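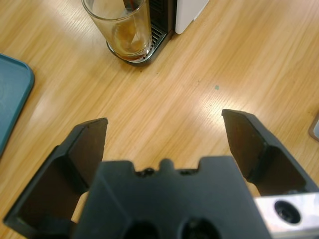
Table finish is usually chosen from a sample chip held under a window, and the choice is usually wrong for the room the table ends up in. A chip is too small to show reflection. A full top under ceiling lights is a different surface: on light honey-colored wood the overhead lamps come back as broad pale streaks, and the fine parallel grain lines have to be read through them. Anyone who has to look at a work surface for hours should judge the finish by those streaks first and by the color second.

My position is that shared work tables should be finished matte, or as near to matte as the maker will supply, and that the sheen figure should be written into the order. Most orders I see name the species, the thickness and the edge profile. Sheen is left to the shop. The shop then sprays what is already in the gun.

Sheen is measured with a gloss meter, normally at 60 degrees. When we fitted out the reading room at Plustesby I asked for a reading of up to 20 units on every top. Meirion Dafis, who ran the finishing, objected that a low-sheen coat marks more easily and shows rubbed patches where forearms rest. He is correct on both points. A rubbed patch can be recoated. Glare is there every day the lights are on.

The second objection is cost. Llinos Gethin priced the job both ways and the matte coat added 198 dollars across the whole order. For a table that should stay in service for decades I do not regard this as a serious argument.

The third objection is appearance, and it deserves more respect. A glossier coat gives the wood depth. Eifion Gwilliam has a gloss table at Pardale that is handsome in the evening with one shaded lamp beside it. It was bought for dining and works well for that. Put the same top under a row of bare ceiling fixtures and the depth goes, and what remains is a picture of the fixtures.

Grain direction matters less than people claim. Turning a table so the lines run at an angle to the sitter may soften the look of a streak slightly. It does not move the streak, which depends on the lamp, the surface and the eye. Moving the lamp helps more, if the ceiling allows it.

Before signing for a finish, ask for a coated board at least 52 inches long. Lay it flat at table height in the room itself, with the lights on and the blinds down. Sit at it, put a printed page beside you, and look at the bare wood past the page. If the lamps can be counted in the surface, send the board back and order a lower sheen.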